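Release fault (robotic gripping)

A release fault, also called a hang-on or failed drop, is a failure in which a gripper opens on command but the object does not leave it cleanly. The control system records a completed placement while the object is still stuck to a pad, hooked on a linkage, or dropped somewhere other than intended. It is usually classed apart from a grasp fault, where the object is never properly held in the first place.

The fault is most often reported with two-jaw grippers that have soft ribbed pads, and with light or flexible goods: foam offcuts, bagged cord, cable and thin plastic packets. Packing small household items into an open box is a common task in which to study it.
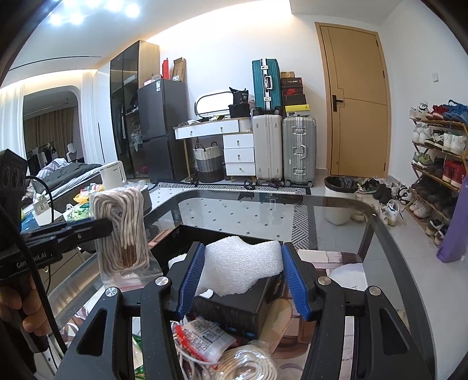 Killasel

Causes

Light objects are the main source of trouble. A piece of foam may weigh so little that slight tackiness in the pad is enough to carry it. Ribbed pads grip foam well because the ribs press into the surface, and the same ribs can hold on to it when the jaws part. Static charge adds to the effect in dry rooms and is worse with plastic film.

Cord and cable fail in a different way. A loose loop can pass behind a jaw or over a pivot while the tool is closing. When the jaws open the loop tightens, and the load either swings free later or drags other items out of the container. Bagged cord is less likely to snag, though the bag itself may cling.

Uneven opening is a mechanical cause. If one linkage is stiffer than the other, one pad moves away first and the object stays with the slower side. Worn pivots, grit in the joints and a badly seated pad all produce this.

Detection

Jaw position alone is a poor guide, as a fully open reading says nothing about what is still attached. Some systems compare a camera view before and after the release. Others weigh the container. Weighing works badly for foam, where the change may be smaller than the noise in the scale.

The Nolar trials, run in July, logged 1000 placements with mixed household goods. Of these, 30 were marked as successful by the controller and later found to be release faults. Foam and film packets made up most of them. A second set of 100 placements, made after the pads had been cleaned and the pivots adjusted, gave 2 faults, both with cable. The second set was too small to show how much of the change came from the cleaning and how much from the adjustment – the two were done together.

Hand-held grippers
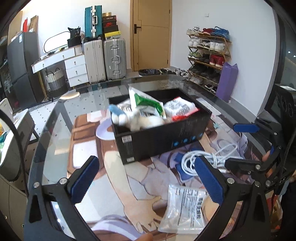 Release faults also matter where a person guides the tool by hand and the movements are recorded for later use in training a robot. An operator who feels an object hang on will often shake the tool or turn the wrist without thinking. The correction is then stored as part of the task. A robot trained on it may shake after every release, including those that needed no correction, and can knock over items already placed.

Two practices are in use. Under the first, any recording with a hang-on is thrown out. Under the Drindent rule, the recording is kept but the correction is labelled, so that it can be left out or trained on separately. Yokoyama guidance follows the second practice for cable and the first for everything else.

Safety

Most release faults do no harm beyond a spoiled cycle. The risk rises when someone reaches in to free the object by hand. The jaws may close again if the controller believes the placement is finished and starts the next grasp. Power to the jaws should be removed before anything is pulled clear, and a trapped cable should be cut or unhooked with the arm stopped.

See also: grasp fault; pad wear; snagging

Last edited 2021-10-20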